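Trerkari reuse project: second progress report

Report to the programme manager
5 Feb 2020
Covers the open day at the Flastwood workshop and what has come out of it

Well, we did it! The open day went ahead as planned and I am writing this up while I can still remember who asked what. You wanted a fairly short report this time with fewer tables, so this is mostly me telling you how it went, with the money and the timetable at the end.

We gave the main bench over to the job you are paying for, which is getting useful parts out of old office computers with a robot arm so they can go into other machines. Everything else (the sorting shelves, the wiping station) we kept to a short talk at the door.
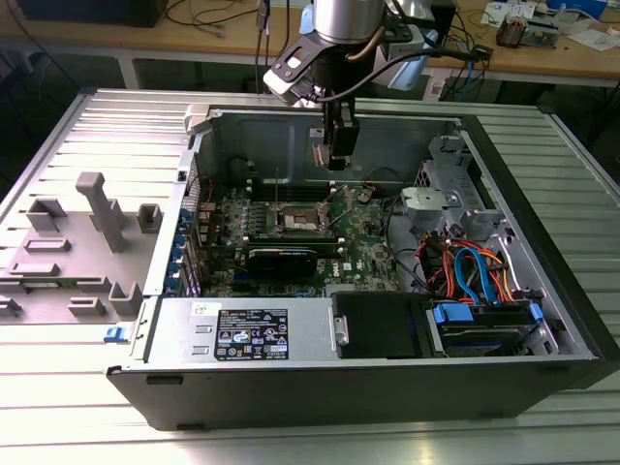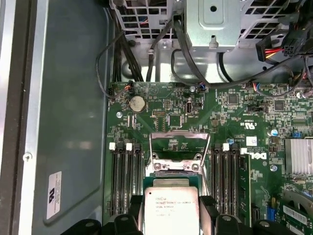

The arm and gripper at work in the open Dell tower on the bench, open day, Flastwood workshop.

We had 54 people through the door over the afternoon, which is more than the room likes. I split them into groups and even so the first one ended up three deep round the bench. Most were from local repair groups and colleges, plus a good handful from the council's waste side, and two people who had seen the poster and wandered in out of the rain (they stayed longest, bless them).

What we showed

I had promised you the processor job and that is what people came for. The tower goes on its side with the panel off so the arm can come straight down into it. The tricky bit is the socket. There is a lever and a metal frame that has to be open before you can get at the chip, and the memory slots stand close on both sides, so the fingers have very little room to go down and even less to open again. If they come in at a slight angle they touch a slot before they touch the processor.

We ran the job 16 times during the afternoon. Twelve were clean from start to finish. On two the gripper closed and came up with nothing, and on the other two I pressed stop myself because I didn't like the look of the angle. Nothing was bent or dropped, which I was more pleased about than I let on at the time. For comparison, when I wrote to you in the autumn we were getting it right less than half the time, and that was with no audience!

I should be straight with you about one thing. A person with steady hands is still much quicker. One of the college visitors asked if she could have a go at the same job by hand on a spare board and she was done before I had finished explaining the safety rules. I told the group what I have told you before, that we are not after speed yet. We want it to do the same careful thing on the fiftieth machine of the day as on the first, and we are a good way off fifty.

What people asked

Lots about cables. Several visitors wanted to know how the arm copes when there is a loop of wire hanging over the part it wants. At the moment it doesn't cope very well. We tuck cables aside by hand before a run, and I said so. The Fuchs people, who lend us the bench space next door, think a second small tool to hold wires back would be simple enough to make and have offered to sketch something. I have said yes please.

The council visitors were more interested in where the parts go. I showed them the Vatetti list, which is our stock sheet under its new name, and they liked that every part can be followed back to the machine it came out of. They asked whether we could take their old desktops directly. I didn't promise anything, but I would love to talk that through with you, as it would solve our supply worry in one go.

One person asked me what happens to the jobs of people who strip computers for a living. Fair question, and I didn't have a polished answer. I said that in our workshop the arm has meant more work for people so far - somebody has to set up, check, test and label - but that I couldn't speak for a big plant. I would like us to put something more thoughtful about this on the website.

What went less well

The talk was too long. I could see feet shuffling. Next time I will start the arm first and talk over it.

The people at the back couldn't see into the case at all, and a screen showing the close-up would have fixed that. We own a screen. It was in the cupboard.

We also ran out of feedback forms, so I only have 28 back. They are warm on the whole, and the most common request was for a longer demonstration with a wider mix of machines. All the towers we had ready were the same sort, so I take the point.

Money and timetable

Spending is on track. The replacement gripper fingers came in a little under what we had set aside and I have moved the difference to printing, as agreed on the phone. The open day itself cost us refreshments and the hire of extra chairs, and the receipts are with the claim form.

Memory modules are next on the list, then hard drives. The drives worry me a bit as every maker seems to have its own idea of a cage. I'd still expect to have both jobs running well enough to show you in May, when we would like to hold a second open day. Do come to that one if you can! Mornings are better for us than afternoons, and if you let me know which dates are no good I'll work round them.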